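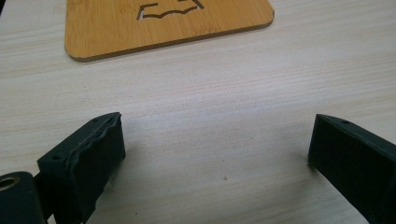
FOR IMMEDIATE RELEASE

October 15, 2025

# Otasen opens hand-guided teaching program to small manufacturers

Otasen has opened the second stage of Jatance, its program for teaching two-armed robots by demonstration, to small manufacturers of homewares and giftware. Companies can now send parts to the Otasen workshop and have the handling tasks demonstrated by trained operators using hand-held grippers. The recordings are then used to train the customer's own robot cell.

The first stage ran from March with one customer, Vávra, which makes flat-packed stands and desk accessories. Vávra's packing and assembly work changes often, and the company had found that reprogramming a robot for each new design took longer than the production run itself.

Under Jatance, an operator sits at a table with a gripper in each hand and does the job. There is no robot at the table during this part of the work. The movement of each gripper and the opening and closing of its fingers are recorded, together with video, and the robot learns from the full set of recordings.

"The operator doesn't need to write any code," said Tatsuya Ikeda, program manager at Otasen. "They need to know the product and they need to be patient. We ask them to work at a normal pace and to keep going if they fumble a part, so that the recovery is in the recording as well."

Otasen recorded 2,164 demonstrations for Vávra in the first stage. Of these, 889 dealt with standing a part up and fitting it to its base. The remainder covered picking up, turning, sliding and setting down single parts.
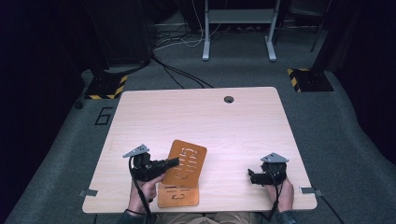

*Two-handed work at the demonstration table. The left gripper is touching the upright plate of a stand.*

The grippers are supplied under the name Hullik. Each one is worked with a trigger and carries a marker plate on top. Otasen has used them on other projects, and the fingers can be changed to suit the part.

Operators complete 40 hours of supervised practice before their recordings are accepted for training. Most of that time goes to learning what the grippers can't do. A person will usually shift a part with a thumb or steady it against the palm without thinking about it, and those habits have to be set aside.

"In the first week I kept wanting to put the tool down and use my fingers," said Nelly Huamán, a senior operator on the program. "After a while you start to plan the grasp a bit earlier. You look at where the part has to end up and then pick the side you're going to take it from."

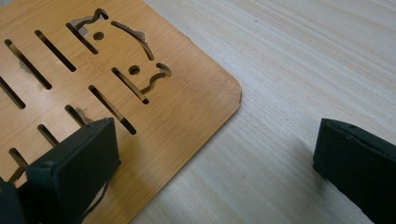

Decorated parts were the main reason Vávra joined the program. Its patterns are cut right through the material, and a finger that catches in an opening can drag the part or mark it. On the bamboo board with the cat's face, for example, long straight slots run beside the cut lines of the face, and there are two small round holes for the eyes. Operators vary the approach from one demonstration to the next and also vary how the board is turned on the table, so the robot doesn't learn a single starting position. Other boards, including one with an open book cut-out, are handled under the same instructions.

Remote control will be offered alongside the hand-held method. With this option, an operator guides the customer's robot directly from a separate station, and the session is recorded in the same format. Otasen expects it to be used mostly for corrections after a robot has been installed, when a particular step needs more work.

"We'd still start with the hand-held grippers for a new part," said Kamil Brabec, who leads engineering for Jatance. "You can feel when the piece is binding. Through a remote station you have to judge that by eye, and it's slower. For fixing one step on a machine that's already in the customer's plant, though, the remote station makes sense."

Radomír Urban, production manager at Vávra, said his company would continue into the second stage with new designs.

"Our catalogue doesn't sit still," Urban said. "We can show a new piece to the people at Otasen, talk through how we want it handled, and leave them to it. We've also sent two of our own staff to learn the grippers."

## Taking part

Places in the second stage are open to seven companies. Applicants should be able to supply sample parts, including a few with ordinary production flaws, and a staff member who knows how the work is done now. Parts must be light enough to be lifted with the hand-held grippers. Recordings made from a customer's parts remain the property of that customer.

## Media contact

Svatopluk Malý
Communications, Otasen

Interviews and workshop visits can be organized through the communications office.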